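Fanik small business thread – grab a cuppa, this one runs long. Applications for the next intake of our mentoring program open this week and my inbox has gone a bit wild, so I'm putting everything I know in one spot for you all.

Posted Dec 11, 2025

1/ First up, hello to all the new people! I'm Yara Harb and I look after intake at Fanik. We're a little outfit in Wullumwood that pairs people who run small businesses with people who've run one for longer. That's the whole idea, and I've loved it since the first night I turned up with a plate of date slices and a clipboard.

2/ The intake has four streams this time: food and drink, trades, retail, and the one we've been calling "making things", which covers anyone who designs or builds a product of their own. If you sit across two (the candle maker with a market stall, I'm looking at you) pick the one where you've got the most questions. We can move you later.

3/ There are eight places in each stream. I know, I know. I'd have more if I could, but a mentor can only give so many evenings before their family starts to notice, and we'd sooner do it properly.

4/ Who can apply: you need to be trading already, even in a very small way, and you need to be able to get to Wullumwood one evening a month. The rest is phone calls and video. Sole traders are very welcome, and so are partnerships, but please send one form between you. Last year a lovely pair of sisters sent one each and we nearly matched them with two different mentors.
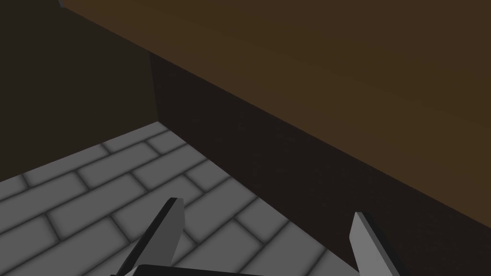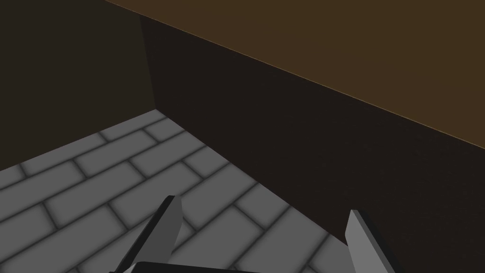
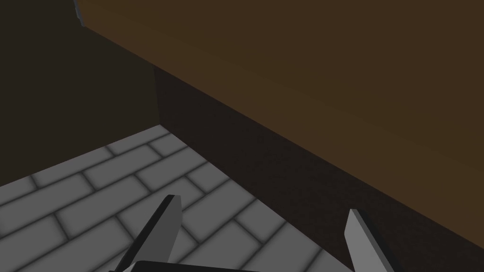
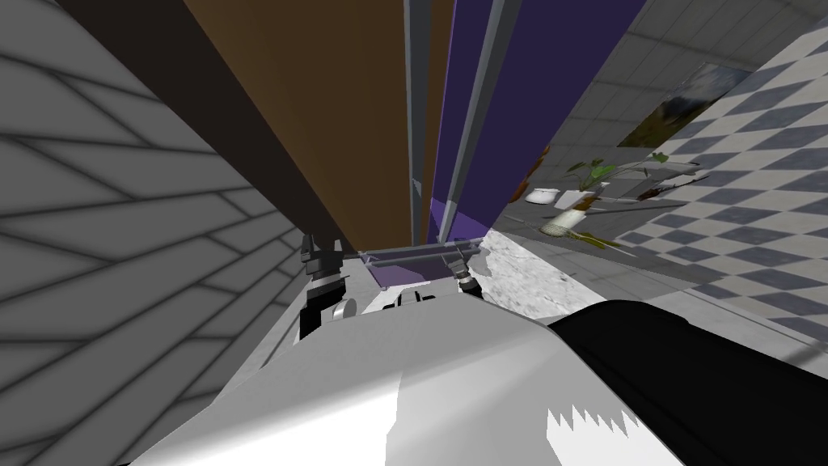 5/ On to the form. It's on the Fanik site under "Join an intake" and you can save it and come back. The longest question is the one asking what you'd like to be different a year from now. Please don't write what you think a bank would want to read! Plain words are lovely. One of my favourites last time was a bloke who wrote that he wanted to stop doing his invoices in the ute.

6/ You'll be asked for your business number, a rough idea of turnover (a bracket, not your books) and the name of someone who can vouch for you. A customer is fine, a supplier is fine, your mum is less fine, though we did have a mum who turned out to be a supplier as well, so use your judgement.

7/ Money. The program is free. There's also a small grant of $1000 for each person who finishes, thanks to the good people at Jaber, and you can put it towards equipment, training, a website, signage, that sort of thing. It can't go on rent or wages or paying off the card. Keep your receipts, and keep them somewhere you'll be able to find in September, when we ask for them.

8/ Several of you have asked whether having had the grant before rules you out. It does rule you out of a second grant, but you can still do the mentoring if there's a place left at the end. Tick the box that says "returning" and Karim Rizk will ring you for a chat.

9/ A word about mentors, as I've had a few nervous messages. They're kind! Ayman Hattar is back for trades, and Ruba Geagea is taking retail after selling her own shop, and she knows more about stock that won't shift than anyone I've ever met. You don't choose your mentor on the form, but there's a spot to say if there's somebody you'd prefer not to be paired with, and only Karim and I read that bit.

10/ If you registered your interest back in September, thank you, but that was only the mailing list – you still need to fill in the form. I'm sorry this wasn't clearer. I've rewritten the email and I think it makes more sense now.

11/ A few people have had trouble with the login page, which is run through Toltalex. If it tells you your account doesn't exist, try the "new applicant" button even if you're sure you've signed up before. If it still grumbles, send me a message with the email address you used and Issa Farah will sort it out from our end. Please don't start a second form, it makes a terrible tangle.

12/ Accessibility: the room is step-free, there's parking at the back, and we can organise an Arabic interpreter or a captioned call if you let us know on the form. Kids are welcome on the monthly evenings provided they can put up with a bit of talk about cash flow. There are textas and a biscuit tin.

13/ I'll be answering questions in the replies tonight once dinner's done, so ask away, and if you know somebody who keeps saying they'll get some help with the business one day, would you send them this thread for me?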